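Ganlow Reuse Network to open second repair and lending centre in Clondine

For immediate release: December

The Ganlow Reuse Network will open a second repair and lending centre in the former Sayce Street post office in Clondine. The building has stood vacant for three years and has been leased from the town council on a ten-year term.

The centre will lend tools, small kitchen appliances and camping equipment to members, and will run repair sessions for household goods. It follows the Ganlow centre, which recorded 2,227 loans in its last full year. The most borrowed items there were carpet cleaners, pressure washers and sewing machines.

Membership at Clondine will cost £10 a year for each household. Members of the Ganlow centre will be able to use both sites on the same card and return items to either one. Borrowing charges will be the same at both and are set per item, with most hand tools free for the first week.

The opening stock at Clondine will be 400 items. Part of this is being transferred from Ganlow, where storage has been short, and the rest was bought second-hand or given by residents. Every electrical item is tested before it goes on the shelf and again each time it comes back. Items which fail are repaired on site where parts can be found, or stripped for spares.

The post office counter has been kept and will be used as the lending desk. The sorting room behind it has been rewired and fitted with benches for the repair sessions. A ramp has been added at the side entrance on Mill Lane, and the toilet has been rebuilt to be wheelchair accessible. Work on the roof over the old parcel store will carry on after opening, and that part of the building will stay closed to the public until it is finished.
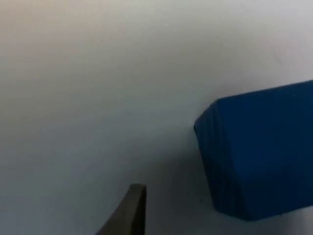

A blue object on a white tabletop.

Repair sessions will be held in the afternoon and early evening, with the last item accepted at 6pm. Residents do not have to be members to attend. They are asked to bring no more than two items per visit, along with any leads, chargers or loose parts. Lamps, toasters, radios, clothing, bags and small pieces of furniture can be looked at. Microwave ovens, gas appliances and anything with a leaking battery cannot be accepted.

There is no fixed charge for a repair. Where a new part is needed, the resident will be told the price first and can choose whether to go ahead.

The network is also extending its booking system, Gruresano, to cover both centres. Gruresano lets members see what is on the shelf, reserve an item and renew a loan from home. Until now it has only been available for Ganlow stock. Members who prefer to book by telephone or at the desk can continue to do so, and a printed catalogue will be kept at Clondine library.

Donations of tools and equipment for the new centre are being accepted at Ganlow during normal opening hours. The network is particularly short of stepladders, wallpaper steamers and children's car roof boxes. It has enough electric drills and cannot take petrol-driven machinery, mattresses or computer monitors.

Membership forms are available from the Ganlow centre and Clondine library. Opening hours for the new centre will be posted at both places and on the network's website.

Notes to editors

The Ganlow Reuse Network is a not-for-profit lending and repair organisation. It is funded by membership fees, borrowing charges and grants.

The Clondine centre is at the former post office, Sayce Street, Clondine. There is no parking on site. The nearest public car park is behind the library.

Media enquiries should be made to the press desk at the Ganlow centre.

Ends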